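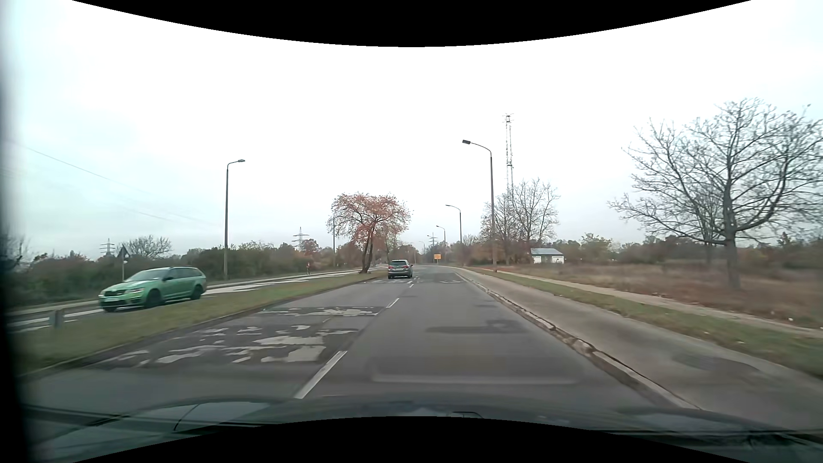
Worn patches in the left lane, another car up ahead.

Driving is the one chore I'd hand to a machine tomorrow. Folding laundry can wait. Vernon Li, who I work with, figures both are still 15 years off, and after reading up on it since March I mostly agree. Holding a lane on a dry day looks close to solved. Patched asphalt and faded paint are harder – so is a sock turned inside out. For now I do the grocery run and the dishes myself, and the dishes take longer.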